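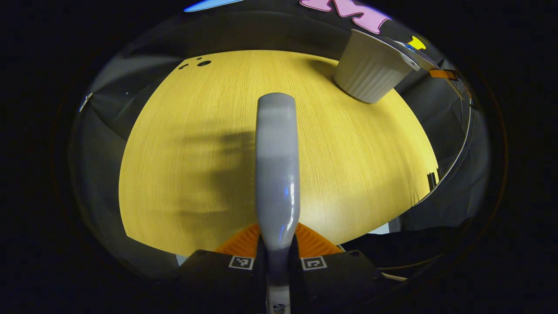
The Hetitz handheld gripper kit has been under review on this blog since May, and the undersigned is now in a position to report on it. The kit was supplied on loan by the Linlow office of Radulović. No payment was received.

The set ordered was item 1621, which comprises the gripper, the mounts with their printed markers, a spare finger and a carrying case. Delivery took 8 working days. Readers should note that the case does not lock, and that the manual is supplied in English and German only.

Assembly was carried out by Ms Noreen Scanlon and required one evening. The screw at the foot of the finger must be tightened before the pad is fitted. The manual gives these steps in the reverse order, and Radulović has been informed of the error.

Trials were held at the table, chiefly with cups. Grip on ribbed and fluted surfaces was found to be satisfactory. Thin plastic items proved more difficult, and two operators out of three asked for a softer finger. Mr Efren Tagle further observed that the handle becomes tiring after an hour's use, a view which the present writer shares. The wide view of the camera was welcomed by all, although straight edges appear heavily bent and newcomers should allow time to become used to it.

Enquiries to the service desk were answered by Ms Ailbhe Lynch, courteously and on the same day. Replacement pads may be ordered singly. Replacement markers may not, and must be bought as a full sheet.

The kit is recommended for small workshops, subject to the remarks above regarding the handle. A review of the Koturholm model will follow once the loan has been agreed.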